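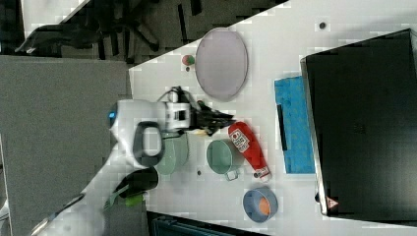 Hay un momento de la tarde, hacia las seis, en que la casa de baños de Plullside se queda casi en silencio y solo se oye el vapor saliendo por las rejillas. Yo había llegado con la piel hecha un desastre (invierno, calefacción, aviones, y una fe excesiva en los ácidos exfoliantes que me regalan por mi trabajo) y llevaba semanas aplazando la visita, convencida de que un tratamiento a base de avena, arcilla y agua templada no podía hacer gran cosa por mí.

La idea nació en Grønli, un pueblo del norte donde las familias se lavaban la cara con el agua de cocer la avena, y la marca Kovbridge la ha convertido en un ritual de cabina que se reserva con meses de antelación. En diciembre la lista de espera tenía 1.358 nombres; cuando llamé para confirmar mi cita ya eran 1.381, y la recepcionista me lo contó con una mezcla de orgullo y agobio que me pareció encantadora.

El tratamiento dura lo que dura, y eso ya es una novedad. Primero te preguntan qué usas en casa, con una paciencia infinita, y te van tachando productos de la lista. Yo entré con siete pasos de rutina nocturna y salí con dos, un limpiador en leche y una crema espesa, además de la protección solar de la mañana, que ahí no se negocia. Luego viene la limpieza, hecha con las manos y sin ningún cepillo, y después la mascarilla de arcilla blanca de Pavton, que se retira con paños antes de que llegue a secarse del todo. ¡Qué diferencia con aquellas mascarillas de mi adolescencia, que se agrietaban como un charco en agosto y te dejaban la cara del color de un tomate!

La parte de la avena es la que más me gustó, y la que peor sé explicar. Te colocan sobre el rostro una gasa empapada, tibia, que huele a desayuno de casa de abuela, y te dejan tranquila. A mí se me fue la cabeza a la lista de la compra, luego a un viaje de hace años, luego a ninguna parte, y cuando volvieron a cambiarme la gasa habría jurado que acababan de ponérmela.

¿Se nota? Pues miren, al salir tenía la cara descansada y bastante menos tirante, y a la mañana siguiente el maquillaje se extendía mejor por las mejillas. Las manchas siguen donde estaban, y la arruga del entrecejo también, que nos conocemos desde hace mucho. Si tienen rosácea o algún brote activo, pregunten antes a su dermatólogo, porque el vapor puede sentarles mal.

La sesión cuesta 127 euros e incluye el uso de la sala de vapor y una infusión que recomiendo tomar sin prisa, junto a la ventana. Yo he vuelto a apuntarme para la primavera, y mientras tanto sigo con mi leche limpiadora y mi crema espesa, mirando de reojo los ácidos del armario.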